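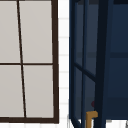
Two wrist cameras, one kitchen and a lot of cupboard doors

July 28, 2023

I have spent most of this month in a kitchen that doesn't exist. It has a window with a dark brown frame, white tiles up the wall and a navy blue cabinet, and I know that cabinet better than anything in my own house. It lives in a simulator, and I've been using it to choose between two camera set-ups for our arm before we spend real money on either.

The contenders first. The Orent is a wide-angle camera that sits close to the wrist. The Zillent has a narrower view and hangs off a longer bracket, so it sees less of the room but gives you more detail on whatever the fingers are about to touch. The arm is a Yokoyama in both cases, and I left the controller alone (I've been burned before by changing two things at once, and I lost most of March to it).

Homa Ansari built the kitchen for us at Nunditz and she did not make it easy. Dark blue on dark blue is horrible for a camera! There are slender rods in front of a slate blue interior, and a nearly black post running down past them, and at some angles both set-ups lost track of where one ended and the next began. The windowpanes are plain pale grey, with no garden behind them, and I grumbled about that for a day or so. Homa's view was that a garden would give the software something to cling to, and she wanted to see how it coped without one. Fair enough.

I ran 148 attempts with each camera. The job was always the same – find the cabinet, line up, close the gripper on the door and pull. The Zillent missed 22 of them, nearly all at the lining-up stage, when the arm came in from the side and the door wasn't in view until very late. The Orent missed only six, which I didn't expect, and I reran the lot overnight before I told anyone.

It isn't all good news for the Orent. Straight lines lean a bit when you're that close in, and I found it tiring to watch for long stretches. The Zillent's footage is much nicer on the eye, and when it did get lined up it closed on the door more neatly. If your arm always comes at things from the front, I'd still pick it.

What I can't tell you yet is how much of this survives a real kitchen, with steam and greasy fingerprints and somebody leaving the light off. Homa is pricing up a second-hand cabinet so we can find out. She wants navy again. I've asked for white.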